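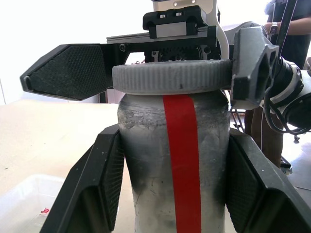 Friday, after club

Lid night!! I'm writing this on the bus with the notebook on my knee, so sorry in advance to future me for the handwriting when I type it up.

We spent the whole session on the jar. Left hand holds the body, the second arm comes down over the lid and turns. That's the entire job, and it has eaten most of November, and I still couldn't wait to get there tonight. Niilo had redone the approach for the upper gripper so it comes in from above and closes on the ribbed rim, and you should have seen how much calmer it looked than last week's sideways lunge (I was the one who wrote the sideways lunge, so I'm allowed to say that).

The strip of red tape down the front was Aqeel's idea and I love it. With a grey jar and a grey lid I could never tell if the body was creeping around in the fingers while the lid turned. Now I just watch the tape. On the first tries it wandered off to the right every single time, which told us the bottom hand was slipping, so we put the left grip force up in small steps until the tape stayed put. Such a cheap trick! I've been squinting at joint numbers for a fortnight.

We're up to 117 recorded tries. The target on the whiteboard is 3000 before we train anything serious for the Nutenham regional, and Aqeel reckons we can do 30 a night if the two of us stop chatting between resets. I reckon we can't stop chatting. Maybe we could if Niilo stayed home.

Best moment was a bit before seven. The lid turned, caught, turned again, and came free, and the upper arm lifted it away as if it had been doing it for years. I yelled. Then it did it a second time, and after that it didn't do it again for the rest of the night, but 2 is a real number and I'm counting it. Niilo thinks the later ones failed because the long finger was landing a touch high. We'll check the logs from Drultura on Sunday if he can get it running on his laptop.

Things I want to remember:
- wipe the finger pads before starting, they get dusty from the jar
- slow the first quarter turn right down, speed up after
- ask Vitov if they still have spare pads, Niilo has the email
- bring a snack, the vending machine ate my coins again

Mum asked at tea why anyone needs two robot arms to open a jar when she's got two of her own. I went on for so long my peas got cold. I told her about the tape and she liked the tape.

Next time, the coarse-thread jar. Can't wait.

Comments (3)

carhuamaca: The tape tip is gold, stealing it for our bottle rig. What colour shows up best under your lights?

Aqeel H: I never said I'd stop chatting. I said you two should.

Jojo_b: Good luck at Nutenham! We had the same slipping trouble and new pads fixed most of it.

Recent entries
Sideways lunge, a confession
Niilo rewires everything
First night with both arms
Why I joined robotics club

This site uses cookies to remember your settings. By continuing to read you agree to their use. Accept | Manage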